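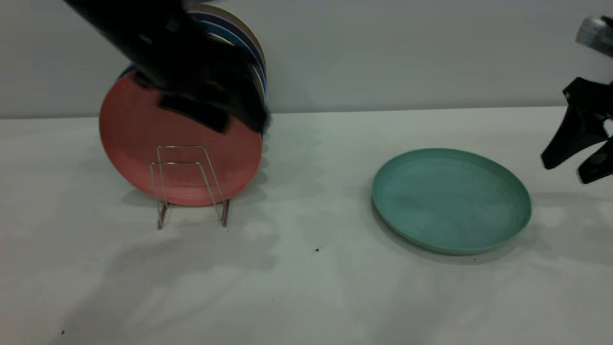 Thread: Glazing at home, is matte really that hard to live with?
Board: Studio and Kitchen Pottery

kuldeep_r wrote:
4 March 2023
I've been lurking for ages and have finally joined, because last night I opened my first full kiln of tableware and I'm over the moon. Matte glazes all the way through, a sort of dusty pink and a few blues and greens. They feel like pebbles! My question is about using them. My brother-in-law says matte plates are a mistake and that everything will be covered in grey cutlery lines by June. Is he right? I really don't want to go back to shiny.

Styliani K wrote:
Welcome, Kuldeep! Matte is lovely and your brother-in-law can eat off paper towels. I've had the same matte dinner plates on the go for 4 years and use them every single day. Yes, you get some marks. A cream cleaner and a soft cloth takes them off in a minute. The thing to look for is whether it's a proper matte or just an underfired gloss. They can look identical coming out of the kiln, but an underfired one will stain with tea and never forgive you.

Try the lemon test. Put a slice on the glaze, leave it overnight, rinse, and look for a change of colour. If there's a pale ring, keep that plate for toast. It won't prove a glaze is safe, mind you, it only catches the really bad ones.

dubey_pots wrote:
I'm with the brother-in-law, sorry. I made matte for years and gave it up. The marks come off, but you have to want to take them off, and most people I gave plates to just didn't. My sister's went in a cupboard. A satin glaze gives you nearly all of that softness and washes up like glass. Have you tried one?

kuldeep_r wrote:
Not yet, but I've got a bag of Drolier satin white that came with the kiln, so I could. Thanks both. Lemon is on a plate as I type.

Styliani K wrote:
Ashok, you had that dry white that squeaked when a fork went near it, I remember it well. That was an extreme case!

dubey_pots wrote:
It did squeak. I still stand by what I said. 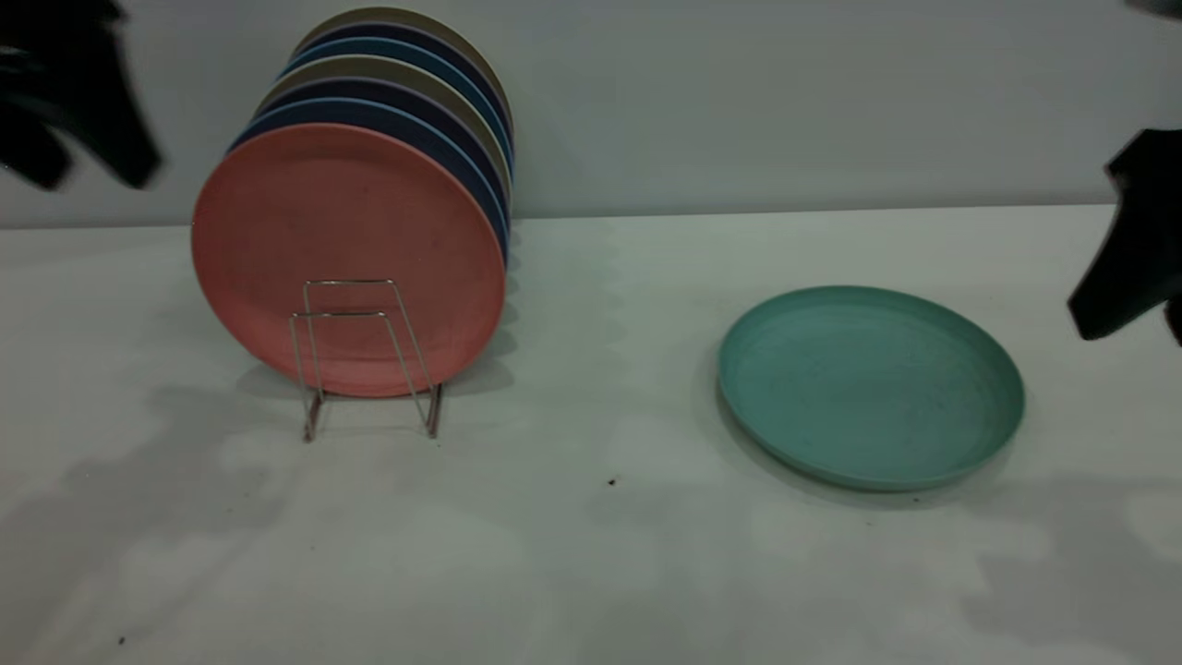 GDwivedi wrote:
Can I put in a word for foot rings while we're on plates? Everyone frets over the top surface and then the bottom chews it up in storage. If you stack flat, the unglazed foot of one plate sits on the face of the next and every time you pull one out it grinds. I rub my feet with wet and dry paper, 220 and then 400, until I can drag them over the back of my hand without a scratch. It takes no time and it has saved me more plates than any change of glaze.

Also, how thick are you going in the middle, Kuldeep? Wide flat plates love to slump or hump on you, and a humped plate spins on the table like a top.

kuldeep_r wrote:
Ha, I have one spinner! I rolled them out between two sticks and draped them over a form. I didn't compress the middle much. Is that it?

GDwivedi wrote:
Very likely. Go over it with a rib, both sides, several times in different directions, and dry them slowly under a sheet of plastic with the rims covered first. Rims dry faster and pull the whole thing up.

gaurav.kandpal wrote:
Other Gaurav chiming in. Agree on the ribbing, disagree a bit on draping. I get far flatter plates in a slump mould, right way up, with a small sandbag sitting in the middle for the first day. I bought two plaster moulds from Teko years ago and they're still going strong. Humps have more or less vanished from my life, and I used to lose a third of a shelf to them.

GDwivedi wrote:
Fair, but then you've got to trim or add a foot afterwards. With a drape you can put the foot on while it's sitting there upside down. Horses for courses.

gaurav.kandpal wrote:
True, and I do moan every time I have to add feet.

kuldeep_r wrote:
Lemon report! No ring on the pink, none on the green, and a very faint one on one of the blues. I'm so pleased. The blue was on the bottom shelf, could that be why?

Styliani K wrote:
Wonderful! And yes, bottom shelves often run cool. Put a witness cone down there next time, then you'll know instead of guessing. If it's short of heat, a longer soak at the top might be all it needs.

dubey_pots wrote:
Well done. Make one in the satin as well though, same clay, same shape, and eat off both for a month. I'd love to hear which one you reach for.

kuldeep_r wrote:
Deal. Rolling out slabs tonight, with a rib this time!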